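Druvero open day, notes from the visit
Posted 2026-08-08

Quick write-up before I forget it all. Typed on the train, sorry for spelling.

Got there late, car park full. Badge, cup of tea, straight in. Druvero have the ground floor of the old Stinero building, second door past the loading bay. Signs not great. 59 of us signed in, so they split us into groups and we got the noisy side first.

Main thing to see: people teaching robot arms by hand. Two ways of doing it. One, you hold the arm and push it through the job yourself. Two, you sit at a desk with a pair of handles and the arm across the room does what your hands do. They call the desk one Hyun. Small camera at the wrist, picture comes up on a screen by your elbow. You're meant to look at the arm but everyone looks at the screen.

Jobs on the day were all kitchen things. Cups, drawers, a coffee machine with pods. Each go is recorded start to finish, then on to the next. 2,182 goes saved for the coffee job so far, according to the board by the door. Good and bad kept seperate.

Had a turn on the handles. 90 seconds each. Much harder than it looks! No feel in the fingers at all, you squeeze and hope. I went too fast, as everybody does, and was told to slow down and stop waving. The operators do 4 sessions a day with a proper break between. My shoulders would want more.

Pushing the arm by hand was easier. Heavier then I expected at the elbow, but you know where you are with it.

Coffee bench was the busiest, pods with orange rims, black machine, wall behind it a bit scuffed.
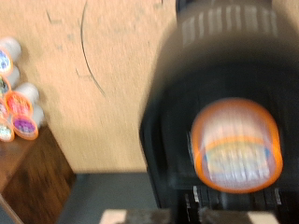
Does the person teaching have to do the job perfectly every time?

Small wobbles are fine, and a few slow corrections help the robot learn how to recover, but a go that ends in the wrong place gets marked as a bad one.

Lunch was sandwiches, gone by the time our group came through. Fludness had a stand in the corridor with grippers and spare finger pads, took a leaflet. Next open day is in October, book early and don't bother with the car.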